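Setting Up and Looking After a Zurkis Hand-Held Gripper Pair

These notes cover the two-handed Zurkis kit used for folding and tidying cloth. They assume the grippers are charged and the Cinalau recorder software is already on your laptop. Allow 13 minutes for the full check if you have done it before, longer the first time.

1. Check the labels

Each gripper has a white QR sticker on the black housing. Read the number and write it on the session sheet next to the hand it will be used in. The two units in a kit look alike, and the recorder does not know which hand you put them in. If a sticker is peeling, replace it before you start.

2. Clean the windows

Wipe both round windows on the housing with a dry lens cloth. Do not use glass cleaner or a shirt sleeve. Lint from towels and blankets builds up fast, so wipe again every time you change the pile of cloth you are working on.

3. Check the fingers

The yellow fingers should stand straight and parallel when open. Squeeze the handle slowly and watch the tips. They should meet along their full width. If one tip arrives early, loosen that finger a half turn at its base, square it up and tighten it again. Swap a finger for a new one if it has a crack near the slot.

Then snug the screws on the housing by hand. Stop when they stop. The threads are set in plastic and will strip.

4. Try the pair on a heavy piece first

Start with something thick, such as a folded towel or blanket. Bring the fingertips down on the cloth, close, and lift a few inches. Thick cloth shows up a weak grip sooner than a T-shirt does.
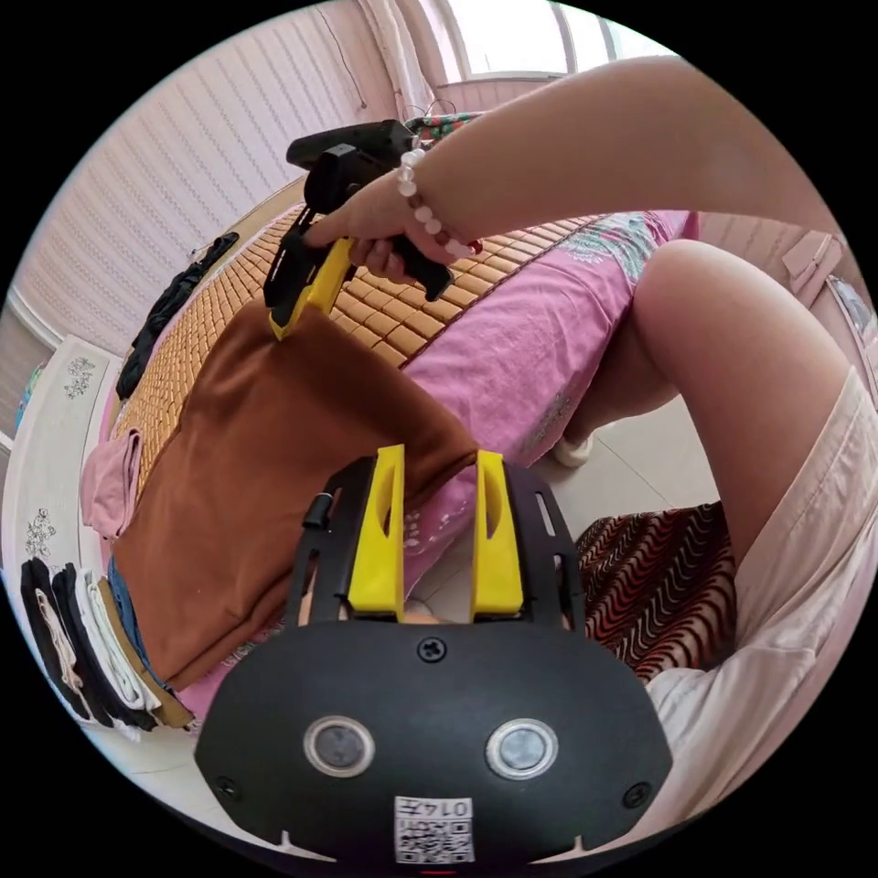 A finger of one gripper down on the brown cloth, with unit 0147 held open nearby.

If the cloth slides out, look at the grip pads before you touch the spring. Pads from the Fulness spares pack press on from the inside. Peel the old ones off completely, wipe off the glue and leave the new ones for an hour before use.

5. Set the closing force

The force setting is on the Cabral page of the recorder software. The factory value is 132. For towels and denim we run 170. Going higher makes your hand tired and does not hold much better. Change one gripper, test it, then change the other to match.

6. Check both hands at the work height

Sit or kneel the way you plan to work. A bed is lower than most benches and your wrists will bend more than you expect. Move each gripper to the near edge of the bed, then reach for the far side. If your wrist hurts at full reach, move closer or split the job in two.

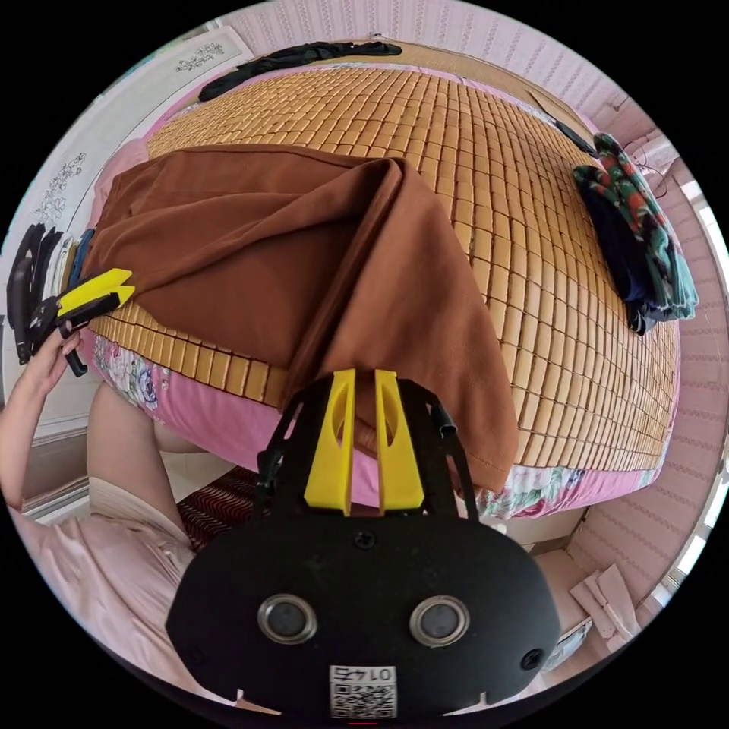
Working at the near edge of the bed. The gripper in front is unit 0145.

Watch for the edge of a bamboo mat if the bed has one. A fingertip can catch under the tiles and twist. Come in from above the cloth and keep the tips level - a steep angle is what bends them.

7. After the session

Open both grippers fully before you put them away. Pull any thread out of the finger slots with tweezers. Store the pair with the fingers up and nothing resting on them.

The recorder keeps a count of closings for each unit. Our last set of pads wore smooth at 3,290, so we now look at them closely every Wednesday and change both sides together. Write the count on the session sheet when you fit a new pair.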